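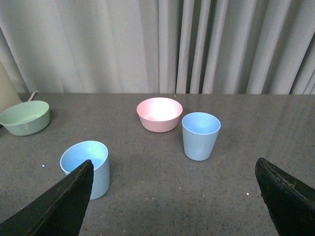
Pastel bowls and cups on a speckled gray tabletop.

The Quiet Return of the Plastic Bowl

For many years I was ashamed of plastic on my table. When guests came, the plastic went into the low cupboard beside the oven and the porcelain came out, and after dinner I washed the porcelain by hand and was afraid for every piece. I think many families in Fustdale live in this way, with one set for showing and one set for eating.

Now the low cupboard is open again. In the last two years I have seen pastel tableware in the homes of people who own much better things than I do. It is on balconies, in small kitchens, on the desks of students and at birthday parties where no child is invited. The colors are pale, like sugared almonds: a mint green, a pink you have to look at twice. They are not the strong red and yellow of the picnic sets I remember from school trips.

I went first to Charvát, the household shop behind the tram stop, where the plastic used to be in the basement with the buckets. In February it moved upstairs, to the shelf near the door. A saleswoman told me that people come in for one bowl, take it home, and return for a second bowl in another color. Few of them want a complete set in one shade. The shop tried to sell boxed sets and finally opened the boxes and put the pieces on the shelf one by one.

I understand this. A table laid with all the same color is serious, it looks like a canteen or a hotel. When the bowls are mixed, nobody can say that one is missing. If the green one goes to the office with soup and does not come back, the table is still complete.

What makes a bowl good

I eat from bowls more than from plates, so I have strong opinions. A wide and shallow bowl is best for salad, for pasta, and for cutting fruit into it while you talk to somebody. The rim should be rounded, so that it is pleasant to the lip when you drink the last of the soup, which I do when I am alone. The side should lean outward a little. With straight walls the spoon has to climb, and the oatmeal stays in the corner.

I prefer a matte surface. Glossy plastic looks very nice in the shop, but at home every fork leaves a line on it, and the lamp shows you all of them. On a matte bowl the lines also come, only you see them later.

For cups my rule is more simple. I want to put my whole hand around it, and I want it to stand firmly when the child at my sister's house pushes the table. I do not use plastic cups for coffee. Maybe this is only habit, but coffee in plastic has for me the taste of a train station.

The table under it

Pale colors need a calm place. On my old oilcloth with lemons, the pastel bowls looked like toys that somebody forgot to put away. Then I saw them on a gray speckled top and they became almost elegant. Gray is kind to mint and to pink, and the small dark and light flecks have another advantage, that a crumb of bread can lie there until evening and offend no one. A plain light curtain behind the table helps also. Too much pattern behind the food makes the eye tired.

You do not need a new table for this. A friend of mine bought a gray mat at Daller and put it on top of her yellow kitchen table, and the effect is nearly the same.

How to keep it

Plastic is easy but it is not forever. Tomato sauce is the first enemy, and curry is the second. Rinse the bowl with cold water directly after the meal, and wash it with warm water later. If there is already an orange shadow, a paste of baking soda and water left overnight takes most of it away. Do not use the rough side of the sponge.

Look at the underside before you put anything in the dishwasher or the microwave. Some pieces allow the one and forbid the other, and a piece with no sign at all I wash by hand and never heat. My oldest bowl, from Pemik, went once on the bottom rack and came out with the shape of a saddle. I keep buttons in it now.

Stack the bowls only when they are fully dry, or they stick together and smell like a closed bag. Cups I do not stack. I put them upside down on a cloth at the back of the shelf, and the bowls in front, with the pink one on the top, because it is the one everybody asks for.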